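Ticket 1010 — Blank pages and missing pictures when printing handouts from Drekus
Last updated: 16/07/2018
Site: Hovside, upstairs print room
Status: closed, watch for repeat

Reported: Handout packs come out of the big printer (Turner) with pictures missing. Text fine. Sometimes a whole blank page where a picture page should be. Same file looks OK on screen. Started after the Drekus update, or that's what the desk thinks. Yorath, the small printer by the stairs, not tested at time of report.

Need 200 packs by end of day. Priority set to high.

First look. Turner has paper, toner OK, no lights on. Printed the built-in test sheet, clean. Printed a one page letter, clean. Printed page 5 of the handout on its own and got text at the top, nothing under it. So not paper, not toner.

Sent the same page to Yorath. Picture came out. Slow but it's there. So the file is good and something between Drekus and Turner is dropping it.

Tried, in this order:

- Turned Turner off and on. No change.
- Cleared the queue. Found two stuck jobs from the morning, deleted both. No change.
- Printed from a different PC. Same blank.
- Saved the handout under a new name, printed that. Same blank.
- Unticked "send fonts with job". No change, put it back.

Checked the queue while a job went through. Job size for page 5 showed as tiny, way smaller than the same page going to Yorath. So the picture never leaves the PC. Stopped looking at the printer after that, should of checked it first.

Opened the print settings in Drekus. There's a new box under Quality, "Skip large images in draft mode". Ticked. Draft mode was also on for Turner only, left over from November when we were trying to save toner. Before the update draft just meant lighter print. Now it throws out any picture over the limit, and the limit was set to 150. Nearly everything in the pack is over that.

Unticked the box, turned draft off, printed page 5 again.

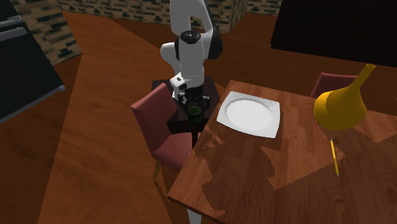

Robot arm with black gripper above the small green cup.

Came out full size on Turner, text above it where it should be. Ran one whole pack after that. All pictures present, but still one blank page near the back.

Blank page is a seperate thing. There's an empty line after the last table that spills over onto its own sheet. It was always there, desk just noticed it now because they were looking for blanks. Deleted the line, page gone. Saved over the master copy and told the desk to bin the older ones on the shared drive.

Started the run of 200. Stopped partway with a tray warning — tray two was set to the wrong paper size, someone had moved the guides. Fixed guides, set size back on the panel, job picked up where it left off. Desk checked packs from the top, middle and bottom of the pile. All good.

Update: desk called back. Setting had come back on at the front PC. Drekus keeps print settings per user, so fixing it under my login did nothing for theirs. Went round every login at the front desk and did it by hand:

File, Print, pick Turner, More, Quality. Untick "Skip large images in draft mode". Set Quality to Normal. Press Save as default BEFORE pressing OK or it forgets.

Closed and reopened Drekus on each one. Setting stuck. Printed page 5 from each login, pictures OK every time.

Not done: back office laptop, it was out of the building. Whoever gets it back on the network, please run the steps above. Also did not touch Yorath, draft was never on there.

Asked if the limit can be raised for everyone in one go. Can't find a way. There is a settings file in the program folder but Drekus rewrites it on start, so editing it is a waste of time. Left a note with Drekus support, no answer yet. If they reply I'll add it to this ticket and not open a new one.

If it comes back: check job size in the queue first. Tiny job = setting in Drekus. Normal size job and still blank = printer, open a new ticket.

Closing.

Related tickets
Turner: tray two keeps asking for paper size
Yorath slow on long jobs
Drekus update, fonts look different on screen
Shared drive: old handout copies to be removed
Hovside front desk PC will not wake up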